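Jindwood Harriers newsletter
July 31, 2020

The easy run, and why I've fallen for it

I've got a confession for the distance group. For most of my running life I thought easy runs were for people who hadn't trained properly. If I wasn't puffing by the first corner I felt I was wasting the morning, and I'd come home grumpy, sore and no faster than the year before.

Then June came along with no races on the calendar, and I decided to try something different. I slowed right down. I mean properly slow, slow enough to chat the whole way along the Notow trail and still have breath left for the hill at the end (where I'd normally be staring at my shoes). And I loved it!

The rule I used is an old one and you've probably heard it: keep 80 per cent of your running comfortable and save the hard work for what's left. In practice that gave me 2 sessions a week where I could really push, and everything else was done at a pace where I noticed the magpies. The first fortnight was tough on the ego. A fellow with a pram went past me on the flat – he gave me a lovely wave, too – and I had to stop myself from chasing him.

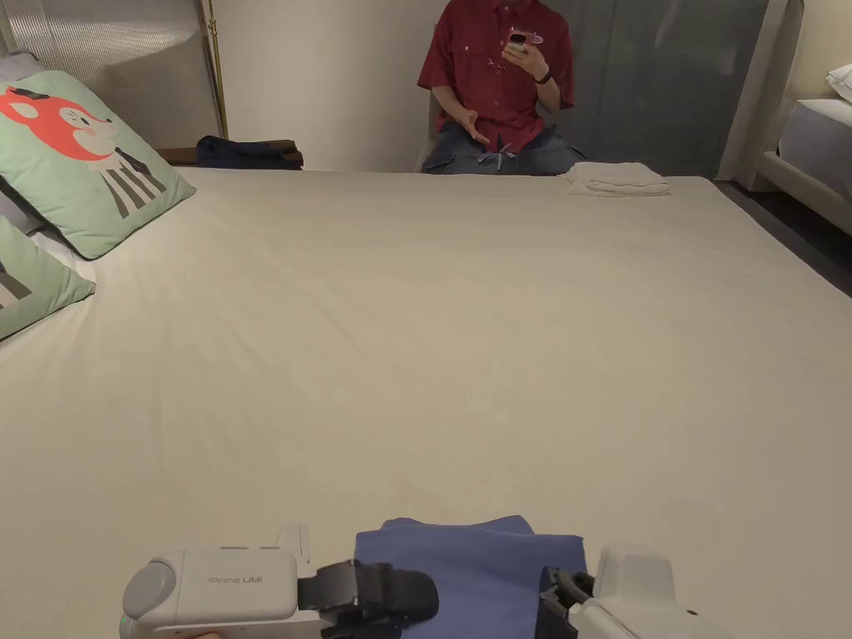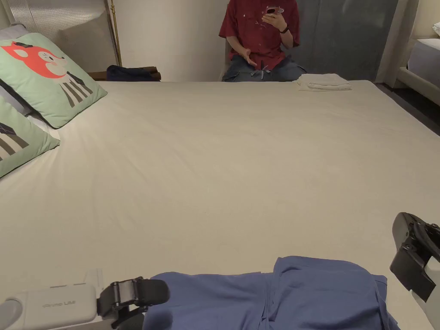

By the end of the month I was turning up to the hard sessions with fresh legs, and that changed everything. We did our usual 1,000 metre repeats on the grass at Siriwardena Oval and I ran the last one at the same speed as the first. I can't remember ever doing that before. My calves, which have grumbled at me every winter for as long as I've been a member, were quiet as well.

If you'd like to give it a go, leave the watch at home for your first few outings. Mine kept tempting me to speed up whenever the number looked embarrassing. Try talking in full sentences, and if you're on your own, sing something. Walk the steep bits. Walking is fine, and on the back side of the Notow loop it's hardly slower than my running anyway.

A few of you have asked about distance. My longest easy run so far is 11 kilometres, and I built up to it by adding a little bit each week and backing off when I felt tired. I know plenty of our members go a lot further than that, and I'd love to hear how you spread out your harder days.

The slow bunch meets at the Vekia Street gate, and we'd be thrilled to have more company. Bring a light jacket, as it's still pretty chilly down by the creek, and a bit of change for coffee afterwards.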